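El estado de las superficies

El encargo llegó en agosto, con el edificio Avora a medio desalojar y los ascensores reservados para la mudanza de la planta de arriba. Vendik alquilaba el mobiliario. Warrier lo había usado durante la vigencia del contrato y ahora lo devolvía. A mí me correspondía fijar en qué estado lo devolvía, partida por partida, y qué parte del desgaste era imputable a quién.

El contrato distinguía entre uso ordinario, uso intensivo y daño. Se entendía por uso ordinario el que no deja huella visible a un metro y medio con luz ambiente. El uso intensivo dejaba huella, pero no afectaba a la función. El daño lo decidía yo. Por esa tercera categoría me pagaban, y era también la que generaba correspondencia.

Recibí el informe de entrada en una carpeta de 200 páginas. Lo había redactado el perito anterior, a quien no conocí. Escribía sin adjetivos y ponía punto después de cada medida. En la sala de la esquina su descripción ocupaba menos de una hoja: mesa redonda, tablero de mármol negro veteado, diámetro correcto; silla de plástico blanco con respaldo perforado; lámpara de sobremesa, pantalla cilíndrica blanca, pie de color latón. Paredes blancas sin marcas. Al final, en el margen y con otro bolígrafo, había añadido: «La lámpara queda encendida».

No era un dato de estado. En un informe de entrada se anota si una lámpara enciende, no si queda encendida. Pasé la hoja y seguí con el pasillo, que tenía moqueta y daba más trabajo.

Llegué a la sala de la esquina a las cuatro de la tarde. Empecé por la mesa, como hago siempre que hay piedra. El mármol negro perdona poco. Un cerco de vaso se ve en cuanto uno baja la vista a la altura del canto, y el ácido de un limón deja un mate que no sale sin pulir. Pasé la yema del dedo por el borde completo y encontré una mella de 5 milímetros en la arista inferior, donde la mano llega y el ojo no. La clasifiqué como uso intensivo. Estaba pulida por el roce. Alguien se había sentado ahí muchas tardes con el pulgar metido en ese hueco.

La frase anterior no figura en el informe.

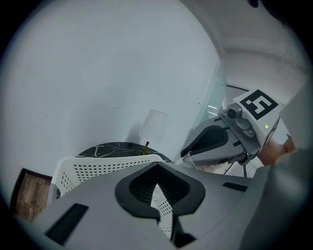

La silla de respaldo perforado y, detrás, la lámpara encendida sobre el mármol negro.

La pared blanca presentaba rozaduras leves en la parte baja. Medí la altura desde el suelo: 60 centímetros la más marcada. Comparé con la silla. El borde del respaldo quedaba bastante más arriba, de modo que la silla no las había causado, al menos en posición normal. Probé a inclinarla hacia atrás sobre las patas traseras, en el ángulo que adopta quien lleva demasiado rato al teléfono. El canto bajó hasta coincidir con las marcas. Repetí la prueba dos veces. Luego la dejé donde estaba y anoté: «Rozaduras compatibles con el uso de la silla en inclinación reiterada».

El panel de madera no ofrecía incidencias. La veta continuaba limpia dentro del marco oscuro y no había hinchazón por humedad. La mampara de vidrio tenía el tono verdoso propio del material y ningún desconchón en los cantos accesibles. Las tiras de luz del techo se reflejaban en ella como dos trazos cortos, y tuve que desplazarme para descartar que fueran arañazos. Es un error frecuente. En un expediente anterior cobramos un reflejo.

Quedaba la lámpara.

El procedimiento para luminarias portátiles tiene su orden: identificar, apagar, esperar, inspeccionar la pantalla en frío, comprobar el cable, encender, anotar. Identifiqué el modelo por la ficha de Vendik. Era una Waloden de sobremesa, de la serie corta, retirada del catálogo el año siguiente a la entrega. La pantalla emitía una luz suave y pareja. El pie era esbelto y bajaba recto hasta el tablero.

Busqué el interruptor. La ficha lo situaba bajo la pantalla. Allí estaba, en efecto, y tenía encima una tira de papel adhesivo, amarillenta, pegada de lado a lado para que no pudiera accionarse por descuido. En el papel no había nada escrito. El adhesivo había envejecido de manera uniforme y no mostraba dobleces, lo que indica que no se había levantado nunca.

Consulté el contrato. Los adhesivos colocados por el arrendatario debían retirarse antes de la devolución, y su permanencia constituía incidencia menor. Consulté el informe de entrada. No mencionaba ningún adhesivo, pero sí que la lámpara quedaba encendida. Si el papel ya estaba allí el primer día, no era imputable a Warrier. Si lo había puesto el perito, no era imputable a ninguna de las partes, y el formulario carecía de casilla para eso.

Llamé a la oficina de Vendik. Me atendió el departamento de almacén. Pregunté de dónde procedía la lámpara antes de instalarse en el Avora y me dijeron que de otra devolución, una vivienda amueblada, contrato de larga duración. Pregunté si constaba la persona titular. Tardaron en contestar. El titular había sido el perito. La vivienda y su contenido se habían liquidado por fin de contrato y el lote entero había vuelto a circulación: la mesa a una sala, las camas a una residencia, la lámpara a la esquina de una planta de oficinas. Le había tocado inspeccionarla después a él, por turno de reparto.

Agradecí la información y colgué.
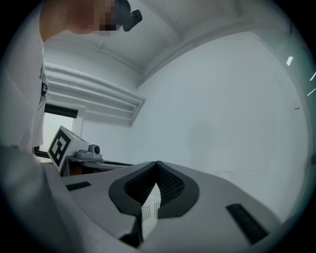 El resto del expediente no planteaba dificultades. La ventana cerraba bien y el marco oscuro había aguantado el sol sin decolorarse. Las lamas blancas de encima acumulaban polvo, y el polvo no se peritaba. La viga del techo quedaba fuera de mi competencia por ser elemento del inmueble. Rellené las casillas con la misma letra en todas, cosa que hago para que no se note en cuáles he dudado.

Volví a la lámpara a las seis. El procedimiento seguía pidiendo que la apagara. Hay razones para ello: en caliente no se aprecian las fisuras finas del difusor, y una pantalla iluminada por dentro disimula el amarilleo. Una inspección hecha con la luz encendida puede impugnarse. En mi carrera me han impugnado informes por menos, una vez por usar una cinta métrica de tela.

Hice la cuenta del consumo. A la potencia nominal de la ficha, una bombilla encendida sin interrupción durante toda la vigencia del contrato suponía casi un 4 % del gasto eléctrico atribuido a la sala. Warrier lo había pagado en cada recibo. Habían pasado equipos de limpieza, un cambio de dirección y una obra en los baños. En todo ese tiempo la tira de papel no se había levantado. Debió de haber bombillas fundidas y bombillas nuevas, desenroscadas y enroscadas por arriba, sin tocar el interruptor. No encontré instrucción escrita al respecto en la documentación del arrendatario. La pedí expresamente y me respondieron que no les constaba ninguna.

Me senté en la silla para redactar. El respaldo cedía un poco, dentro de tolerancia. Escribí la partida de la lámpara en último lugar y la reproduzco entera, tal como se entregó:

«Luminaria portátil Waloden. Pantalla sin deformación. Pie sin golpes. Cable en buen estado. Inspeccionada en servicio. Adhesivo sobre interruptor, preexistente, sin efecto en la función. Uso ordinario. Se recomienda no fraccionar del conjunto».

La recomendación no tenía base contractual. Vendik la aceptó porque le ahorraba un transporte: el siguiente inquilino de la planta quería la sala como estaba, con la mesa y la silla, y firmó el anexo por correo esa misma semana. La mella del mármol se descontó de la fianza. Las rozaduras de la pared se pintaron a cargo de la propiedad, tras un intercambio de cartas que conservo y que no aporta nada.

Después solicité al archivo el expediente de la vivienda amueblada. Quería comprobar si la lámpara figuraba allí con el adhesivo puesto. Me enviaron copia de la hoja del dormitorio. Constaba una mesilla, un armario de dos cuerpos, una cama individual con barandilla y la Waloden. En observaciones, con la letra de otro técnico, se leía que el menor de la casa dormía con luz y que el interruptor se había inutilizado a petición de la familia. La casilla de personas a cargo, en la hoja de cierre, estaba en blanco.

Archivé la copia detrás del informe de entrada. Antes de salir del Avora aquella tarde había guardado la cinta métrica, había cerrado la carpeta y había arrimado la silla a la mesa, con el respaldo a una distancia prudente de la pared. El protocolo de salida exige cortar la alimentación de los equipos inspeccionados y hacerlo constar con la hora. En la línea correspondiente puse las siete y diez y, a continuación, con el mismo bolígrafo, que la lámpara quedaba encendida.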